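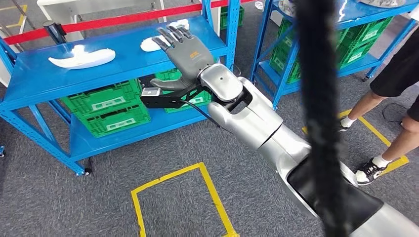 Chapitre 7
Apprendre à saisir par correction : la méthode des reprises

Objectifs du chapitre
Comprendre pourquoi une politique apprise par imitation dérive. Savoir organiser une campagne de reprises. Lire un taux de réussite sans se raconter d'histoires.
Prérequis : chapitre 4 (imitation simple), chapitre 5 (repères et changements de base). La section 6.3 aide, sans plus.

7.1 Le problème de départ

Un opérateur montre le geste. Le bras l'enregistre, le réseau l'apprend, on relance. Et ça marche — tant que le bac est là où il était pendant les démonstrations. Un décalage de quelques centimètres, et la main arrive de travers, referme trop tôt, pousse la pièce au lieu de la prendre. À partir de là le robot se trouve dans une situation qu'il n'a jamais vue. Il improvise. Mal.

C'est la dérive de distribution, déjà croisée au chapitre 4. Les petites erreurs s'ajoutent. Chaque pas de temps éloigne un peu plus le robot des données d'entrainement, et comme l'opérateur, lui, ne se trompe presque jamais, les données ne contiennent presque aucun exemple de rattrapage.

Première idée, naïve : plus de démonstrations. Coûteux, et le gain s'essouffle vite. Dix fois le même geste réussi n'apprend pas à sortir d'un geste raté.

Deuxième idée : laisser le robot se tromper, et prendre la main au bon moment. C'est l'objet du chapitre.

7.2 Le banc Fudirum

On s'appuie ici sur un cas réel, la campagne menée en septembre sur le banc Fudirum. Tâche : prélever des pièces légères sur des rayonnages, les déposer dans des bacs. Bras à main articulée, doigts commandés séparément. Plusieurs hauteurs d'étagère, donc plusieurs configurations du coude, et c'est bien là que les ennuis commencent.

Le logiciel de collecte s'appelle Stidinico. Il enregistre les angles articulaires, les images, et surtout un drapeau : qui commande, à chaque instant ? Le réseau ou l'humain. Sans ce drapeau, toute la suite du chapitre tombe.

Jeu initial : 310 démonstrations. Toutes téléopérées, toutes réussies (les ratées avaient été jetées, on y revient en 7.5 — c'était une erreur).

Vocabulaire, à retenir :
Reprise : segment pendant lequel l'opérateur remplace le réseau.
Amorce : les instants juste avant la reprise, quand le réseau commande encore mais que ça tourne mal.
Restitution : l'opérateur rend la commande. Moment délicat, souvent négligé.

7.3 Déroulement d'une séance

On lance la politique. L'opérateur surveille, main sur la commande. Dès qu'il juge la saisie perdue, il reprend, corrige, termine ou rend la main. On range le segment, on recommence. En fin de séance, nouvel entrainement sur l'ensemble : démonstrations plus reprises.

Les amorces, elles, sont retirées. Point important. Les garder, c'est apprendre au réseau à reproduire l'erreur qui a provoqué la reprise. Dans Stidinico la coupe se fait 2 secondes avant le drapeau. Réglage empirique, à revoir pour chaque tâche. Trop court : on garde du mauvais geste. Trop long, on perd de l'approche utile.

Deux variantes selon la façon de pondérer.
Variante Fuva : toutes les données au même poids. Simple, robuste, lente à progresser.
Variante Brekke : les reprises pèsent plus lourd que les démonstrations. Progrès plus rapide, mais le réseau peut finir par « chercher » les situations de rattrapage. On l'a vu sur des approches par le côté, avec une hésitation des doigts alors que la voie était libre.

Reste la question du doigté. Une pince a une ouverture, un seul nombre. Une main articulée en a beaucoup plus, et l'opérateur qui reprend doit d'abord recaler sa propre posture sur celle de la main. S'il ne le fait pas, saut brutal au moment de la reprise, et ce saut entre dans les données. Remède : recalage progressif, quelques dixièmes de seconde pendant lesquels la consigne glisse de l'une à l'autre. Le segment de glissement est marqué à part et exclu de l'entrainement.

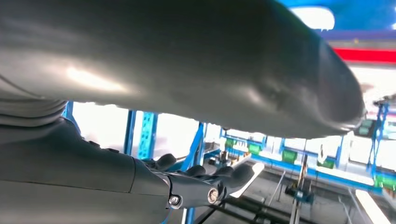

Sixten Aasen conteste ce dernier point : exclure le glissement, d'après lui, revient à supprimer le seul passage où la main change de posture tout près de la pièce, et « c'est précisément là que le réseau manque d'exemples ». Il préfère le conserver avec un poids faible. L'argument se défend. Il suppose quand même un glissement propre, sans à-coup, ce qui demande des opérateurs entrainés. Voir l'exercice 3.

7.4 Résultat, et comment le lire

Après 2 tours de reprises, variante Brekke, le taux de saisies réussies atteint 85 %. Un bon chiffre. Que dit-il au juste ?

Il dit que la politique réussit sur les positions de bacs du protocole d'essai. Les étagères hautes y sont sous-représentées. Il ne dit rien de la dépose, comptée séparément, ni des cas où l'opérateur a repris par prudence alors que le robot s'en serait peut être sorti seul. Ces reprises prudentes sont comptées comme des échecs. Choix sévère, mais stable d'un opérateur à l'autre, à condition d'avoir fixé la consigne avant la séance et pas pendant.

Margit Sjöberg propose un second indicateur, la durée totale sous commande humaine rapportée à la durée de la séance. Moins parlant, plus continu. Il baisse même quand le taux de réussite stagne, et permet de voir qu'un tour a servi à quelque chose. On donnera les deux, toujours.

À noter dans le cahier d'essai, pour chaque tour : version de la politique, nom de l'opérateur, consigne de reprise mot pour mot, hauteur d'étagère, position des bacs. Une ligne oubliée et la comparaison entre deux tours ne vaut plus grand chose.

Les sections suivantes reprennent le calcul des poids (7.5, avec le retour des démonstrations ratées), puis le choix automatique du moment de reprise (7.6).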